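Reports > Handling > Interviews

Two grippers and a stack of towels

The test engineer at Josness has spent most of the spring folding towels, or getting a machine to fold them. The job was to choose between two grippers for a linen line at Braltemeo: the Kassab, a two-finger parallel gripper with soft pads, and the Velter, a three-finger adaptive model that costs a good deal more.

"We started with rigid parts, and both were fine," the engineer said. "Then we put cloth down and the differences showed up in the first hour."

Each gripper got 100 attempts at the same task, which was to pick up one layer at a corner and carry it across. The Kassab managed 86. The Velter came in lower, and the engineer puts most of that down to the third finger, which tended to push the fabric away before the other two had closed on it.

"It's a good gripper. I'd use it for bottles tomorrow. But three fingers on a flat corner is one too many - you spend all your time working out where to put the spare one."

The folded stack is a separate test. A towel that is already folded has to be lifted whole, and the approach side matters. The rounded fold gives the fingers a single thick edge. The side where the layers end is harder, as a finger can slide in between two of them and take only the upper part.

"People assume a folded towel is a block," the engineer said. "Look at the layered side and you see steps. There's the care label sticking out too, and we've had the controller go for the label. It's white and the towel is brown, so the camera likes it."
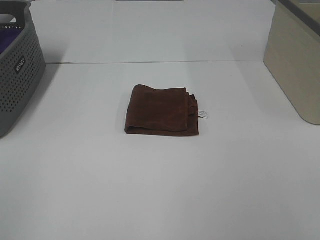 Camera and controller

Both grippers ran on the same arm with the same controller, and the team changed only the finger settings. Closing force was limited on both after an early run left marks in the pile. Switching from one gripper to the other took nine minutes once the cable was rerouted.

The camera caused more trouble than expected. Some 700 stills were sorted by hand to find out why corners were being missed, and many of the misses came down to pale cloth on a white table. Dark towels gave a clear outline from the start.

"We could have changed the table," the engineer said. "Braltemeo has white tables, so we left it and worked on the exposure."

Josness has recommended the Kassab for the line, with the pads checked each month. The Velter stays on the bench for now. The next round, planned for October, will use fitted sheets, and the engineer isn't looking forward to the elastic.

Related
Soft pads or hard pads for thin cloth
Setting force limits on a shared arm
Choosing a camera height for tabletop picking

Contact | Copyright Handling Reports | Back to top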